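3.2 Surface color and resting place

The buns for the second part of the study were made in the teaching kitchen at Harkton, following the dough recipe of Meng and Saraç with small changes in the amount of water. Each bun weighed 30 g before proofing. Flour from one supplier (Mastard) was used for the whole series, so that differences in color could not come from the grain. For the yellow buns, pumpkin powder was mixed in together with the flour.

The reason for this part was a practical one. In our interviews, several small shops told us that the bottom of a bun becomes sticky when it is put directly on a flat table, and that they prefer to leave it on the slats of the steamer until it is sold. Others said they see no difference. We did not find earlier measurements on this question, and therefore we compared both resting places under the same room conditions. The two conditions were slats – where air can pass below the bun – and a plain table surface. Bun type was recorded as smooth or pleated, as the folds on top may change how quickly the skin dries. Figure 4 shows both resting places, with two buns on the bamboo slats and a pleated white bun on the table.

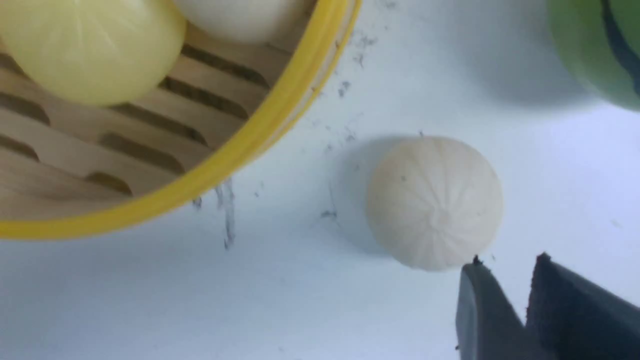
Figure 4. Steamed buns on bamboo slats and on a white table surface.

Skin firmness was tested by hand, always by the same person, and written down on a scale from one to five. The bottom of the bun was scored separately, after lifting it once. Buns which tore during lifting were kept in the data and received the lowest score. In total we collected up to 140 scores for each condition. The scoring sheet is the same as the one used in the Flivutano survey, except that we removed the question on smell, which our testers found difficult to answer in a consistent way.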